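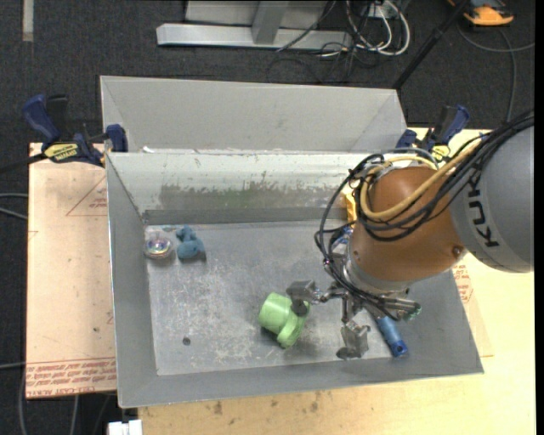
Small items in a grey metal bin, Volmont store.

Grolmont Reuse Scheme
Progress report to the Leclerc Fund, second period
Prepared by Kendra Zacharias, scheme manager
30th May

1. Position at the end of the period

The scheme accepts household goods at the Volmont store, checks them, and passes them to families and community groups in Grolmont at no charge. The grant covers rent, van hire, electrical testing and one part-time post.

Intake for the period was 1,878 items, against 419 in the first period, when the store was open for only part of the time. Most of the increase came from kitchenware, bedding and children's goods. Furniture intake was lower than planned, for the reasons given in section 3.

Spending is within budget on every line except van hire. The van line is overspent because the Domel round was run weekly instead of fortnightly. We ask the Fund to allow a transfer from the fittings line, which will not be fully used.

2. Sorting and storage

Goods are now sorted on arrival into three streams: ready to issue, needs checking, and not suitable. The first-period practice of shelving everything and checking it later has been dropped. It led to items being handled twice and to some being issued without their parts.

Small goods are kept apart from large ones and have their own stock sheet. Items below a set size are recorded by batch, since entering them singly took more time than the records were worth. Laurier Dhillon drew up the batch sheet and has revised it once. The current version drops the column for estimated age, which was seldom filled in and was not used in any return.

Soft toys are accepted only with a legible safety label. Toys without one go to the textile merchant by weight. The income from this is small and is shown under sundry receipts.

The shelving along the north wall was moved away from the outside door in order to keep bedding clear of damp air. Readings taken before and after the move are held at the store. The later readings are lower but cover a drier spell of weather, so no firm conclusion is drawn from them.

3. Furniture

Furniture was to have made up a third of issues by this point. It has not done so. There are two causes.

The first is access. The loading door at Volmont is narrower than the plan supplied by the landlord showed, and wardrobes and larger sofas have to be turned away or taken apart. A quotation for widening the opening has been received. It is above the amount we can meet from the grant, and the landlord has been asked to share the cost. No reply has been received.

The second is fire labelling. Upholstered items without a permanent label cannot be issued, and a large share of those offered had none. The telephone script has been changed so that donors are asked about the label before a collection is booked. Failed collections have fallen since then – 15 in the first half of the period and four in the second.

4. Electrical testing

Chih-ming Yeh completed his testing course and now tests portable appliances at the store one day a week. This replaces the outside contractor used in the first period. The contractor has been kept on for microwave ovens, which need equipment we do not hold.

Kettles and lamps make up most of the work. The commonest fault is a damaged flex near the plug. Where the flex can be shortened and the plug refitted, this is done and the item is retested. All other faulty items go for recycling.

5. Issues to households

Referrals come through the housing office, two schools and the Domel advice centre. The housing office remains the largest source. Hélène Chan met the advice centre in the middle of the period to agree a shorter form, and the new form is in use.

The mean wait from referral to delivery is 18 days. The target in the grant agreement is 14. Most of the delay falls between the first telephone call and the visit to choose goods, as visits are offered on two afternoons only. An evening session will be tried from June.

6. Matters for the Fund

We ask for a decision on the transfer to the van hire line, and for agreement to report furniture separately until the loading door is settled. Accounts to the end of the period are attached, checked by Wayne Lapointe. The lease on the Volmont store has a break clause next year, and the notice date is given in the note to the accounts.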